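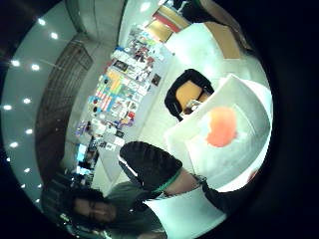

The arm at Garkivell went down into the table shortly before lunch, in March, and it did not stop when it touched. It had been asked to pick up a soft toy fruit and put it in a box. It had done this correctly many times, and then it closed its fingers beside the toy, pushed against the table top, and kept pushing until Dušan Leka struck the red button. The people who teach such machines do it largely with their own hands, at ordinary white tables, wearing a black glove like the one here with the green band at the wrist. The arm learns from what the glove records. If the glove tells it something false, it will learn the false thing with the same patience.

Leka was not hurt. His left hand, he told me, had been on that part of the table less than a minute earlier, when he straightened the toy. He showed me the mark: a shallow dent, the length of a fingernail.

Print this article | E-mail this article
Home News Features Workshop Letters Archive

For two days everybody suspected the arm. It is a Givero, a second-hand one, and it had come back from repair in the winter with a new elbow joint. Ludmila Machala, who is responsible for the machines, took the joint apart and found it clean. She changed a cable which did not need changing. She ran the empty arm up and down beside a steel ruler for a whole afternoon, and it came to the same place each time.

"I was a little disappointed," she says. "A broken joint I can hold in my hand. I can put it in a bag and send it to somebody with an angry letter."

Then they looked at the lessons. The group had 658 recordings, made over the winter with a system they call Rorora. In each one a person sits down, puts on the glove and moves objects about while cameras follow. Marisa Mancuso decided to play them back in order, oldest first, and to draw a line for the height of the fingertips at the moment of grasping. In the first recordings the line is flat. After recording 135 it sinks. The fingertips are now, according to the computer, inside the table, by 7 millimetres on the worst days.

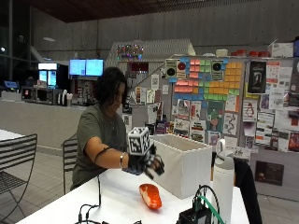

Page last changed: March

To understand how fingertips can be inside a table, it is necessary to look at the back of the glove. A white cube is fixed there, with black square patterns printed on its faces. The cameras find the patterns and calculate from them where the cube is and how it is turned. The sensors in the glove give the bending of the fingers. Where the hand itself is, the computer does not see. It takes the position of the cube and adds a fixed distance, measured once with callipers and written in a file.

The distance was fixed. The cube was not. It sat on a small plate, and the plate was held by two screws and a strip of glue, and at some time in the winter the glue let go on one side. When the wearer turned the wrist inward, the plate leaned. A lean of a few degrees is difficult to notice on a cube of this size, but a fingertip is a long way from the back of the hand and there the error becomes large.

Mancuso had worn the glove herself for most of those weeks. "I felt it move," she says. "I thought it was the glove being tired. I pulled it straight and continued." She did not write it down, and there was no place on the sheet where she could have written it.

So 523 recordings were taken out of use. The arm had been trained on all of them together, the good and the bad, and this explains why it behaved well for so long. Most of the time it followed something between the two. That morning the toy lay at an angle which appeared almost only in the bad part.

There is a second question, and for me it is the more serious one. Why did the arm not stop? A Givero has a force limit. It had been raised during the tests after the repair, to let Machala check the new joint under load, and it was not put back. Ignacio Yazzie, who wrote the start-up list, agrees that the list had no line for it. It has one now, and the limit must be read aloud by one person and confirmed by another.

Other changes are small ones. The plate has four screws. Before each session the wearer touches 10 points on the table with the first finger — it takes less than a minute — and if the computer puts any of them too deep or too high, the recording does not start. Nobody may place an object by hand while the arm has power, which was a rule before also, but in pencil.

Italo Sanna, who pays for the work from the budget of Rawat, asked whether the spoiled recordings could be repaired by calculation. Mancuso tried for a week. The plate had leaned differently each time, depending on the wrist, and she gave it up. They are recording again, in the mornings, and Leka has asked that the table with the dent is kept.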